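Acta de la reunión de seguimiento de la visita a Jusmont

24 de junio, sala pequeña de la planta baja
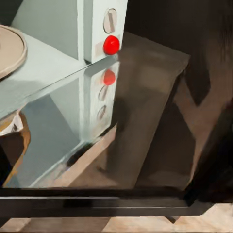 Asistentes: Ilse Smits, Joris Michiels, Jozef Van Acker, Ayantu Araya y yo, Kristof Stevens, que esta vez tomo nota (me tocaba hace dos reuniones y me fui librando, lo reconozco). Empezamos con ocho minutos de retraso porque la sala estaba ocupada y Joris se había ido a por café.

1. Acta anterior

Aprobada. Jozef pide que se corrija su apellido, que lleva espacio entre Van y Acker. Corregido queda.

2. Impresiones de la visita

Ilse abrió el turno y estaba encantada. Le gustó mucho que en Jusmont nos dejaran preguntar de todo durante la demostración, también lo incómodo, y que nos enseñaran el trabajo en simulación con calma antes de pasar a la sala del brazo. La tarea que más comentamos fue la del botón rojo: acercar la pinza a un armario de color verde muy pálido y pulsarlo. Parece una tontería dicho así, pero yo me quedé un buen rato pegado a la pantalla y creo que Ayantu también.

Joris fue más frío. Dice que una tarea de un solo botón le sabe a poco y que él habría querido ver algo de nuestro almacén, cajas y etiquetas, lo de todos los días. Ayantu le contestó que para un primer contacto prefería una cosa sencilla que se pudiera repetir, y que además las superficies brillantes dan guerra: en un panel que hace de espejo el botón se ve también reflejado, y ella quería saber cómo se las arregla el sistema con eso. Se lo preguntó en su momento a la gente de Jusmont y le prometieron mandar una nota por escrito. No ha llegado todavía.

Jozef preguntó por las cifras. En la presentación hablaron de 1000 intentos simulados y de 419 sacados de ahí para revisarlos a mano. Lo que no quedó claro es con qué criterio los eligieron, y aquí nos enredamos un rato largo – Joris decía que al azar, Ilse que solo los dudosos, y yo tenía apuntadas las dos cosas en la misma hoja. Se les preguntará.

3. Jornada de puertas abiertas

Pasamos a lo nuestro. La idea es montar en diciembre una jornada de puertas abiertas con una demostración parecida, y Jusmont se ofrece a traer el simulador Pimton en un portátil. Ilse propone que los visitantes puedan mover ellos mismos la pinza en pantalla y probar a llegar al botón. ¡A mí me parece estupendo! Jozef no lo ve mal, pero pide que haya siempre alguien al lado, que luego la gente se pone a tocar menús y hay que reiniciarlo todo.

Hablamos de grupos de cuatro personas por turno. Joris calcula que con casi veinte minutos por grupo se forma cola en el pasillo, así que se estudiará poner otra pantalla con una grabación para los que esperan. La pantalla grande la tiene el equipo de Bugti, en el edificio de al lado, y Ayantu los conoce bien.

También salió el tema del brazo de verdad. Ilse lo quiere, yo lo quiero, Jozef quiere leer primero lo que dice el seguro. Queda pendiente y no se vota nada.

4. Presupuesto de Hindent

Han mandado oferta para las mesas y las vallas. Joris la encuentra cara y la verdad es que viene sin desglose, con el transporte metido en el mismo renglón que el montaje. Se pide otra versión antes de seguir discutiendo.

5. Tareas

Ayantu escribe a Jusmont para reclamar la nota sobre los reflejos, pregunta de paso por los 419 intentos y habla con Bugti de la pantalla.
Jozef llama al seguro.
Joris pide a Hindent el presupuesto desglosado.
Ilse prepara un borrador de horario por turnos y lo reparte.
Yo paso esta acta a limpio y reservo la sala, que ya hemos visto lo que ocurre si no.

6. Ruegos y preguntas

Ilse pregunta si se puede repetir la visita con los compañeros que no pudieron venir. Por parte de Jusmont no habría problema, según nos dijeron al despedirnos, siempre que avisemos con tiempo. Joris ruega que la próxima vez vayamos en un solo coche – lo del aparcamiento fue un lío. Jozef recuerda que faltan por entregar dos tiques de la comida, y uno es mío.

La próxima reunión se convocará por correo en cuanto conteste Jusmont.

Kristof Stevens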